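Changes to home study allowances and the lending of furniture

Members of the Plidlow Correspondence College will be aware that the College has supported learners who study from home since its earliest years, first through the loan of printed sets and later through a modest annual allowance. Following the review completed in December, the Board of Studies has approved a revised scheme. The principal changes are set out in this item, and the full text of the policy may be requested from the Learner Services office.

Under the previous arrangements, allowances were paid on receipt of invoices, and many learners in the Ondutthorpe district waited a full term for reimbursement. From the start of the new enrolment year, the allowance will be credited in advance to each eligible learner's account. It may be applied to stationery, postage, lighting, a desk or chair, and the cost of travel to an examination centre. It may not be applied to rent, telephone accounts or course fees, which continue to be dealt with under the hardship provisions.

Eligibility has been widened. The scheme was formerly restricted to learners enrolled in a diploma program. It will now be open to anyone enrolled in two or more units, including those in the bridging program in written English and the bookkeeping certificate offered jointly with the Orlandini Institute. Learners who defer for a single term will keep their allowance, provided that they notify the College in writing before the census date.

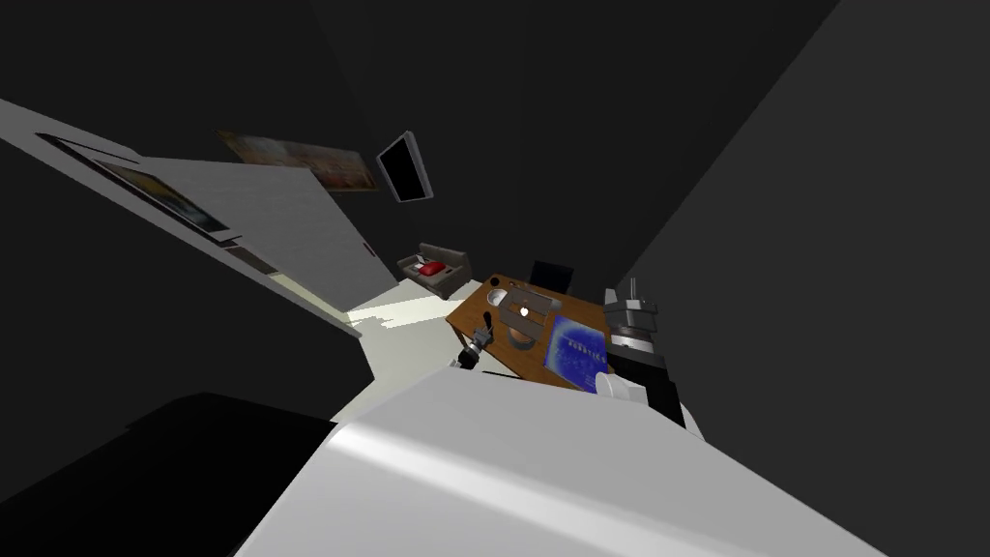

The College's guidance on setting up a place of study has been rewritten at the same time, the former leaflet having gone without revision for many years. The new edition was prepared by Luana Quintana, Senior Adviser in Learner Services, and is organised by the kind of dwelling in which the learner lives. Its opening recommendation is that a learner should have one surface set aside for coursework, however small. A wooden desk with only a handful of objects on it, as illustrated, is quite sufficient for any unit the College offers. The leaflet also treats the placement of lamps, the storage of marked assignments and the sharing of a table with school-aged children, a subject on which the College receives frequent correspondence.

The furniture lending register, which has been held at the Sarnum annexe, will move to the main office. The register currently lists 47 desks and a smaller number of chairs and bookcases. Loans are made for the length of an enrolment and may be renewed once. Borrowers are reminded that items should be returned clean and with all fittings, and that the College does not arrange delivery beyond the Plidlow and Ondutthorpe districts. Offers of good used furniture are welcome, although upholstered items cannot be accepted.

In the last enrolment year, 798 learners received some form of home study support. The Board has made provision for 1000 places under the revised scheme and will consider a further increase should demand require it — a decision that will rest in part on the response to the learner survey enclosed with the autumn mailing.

Applications are made on Form 2, available from the office or by post. Learners already in receipt of the allowance need not reapply, but are asked to confirm their current postal address when returning their enrolment papers.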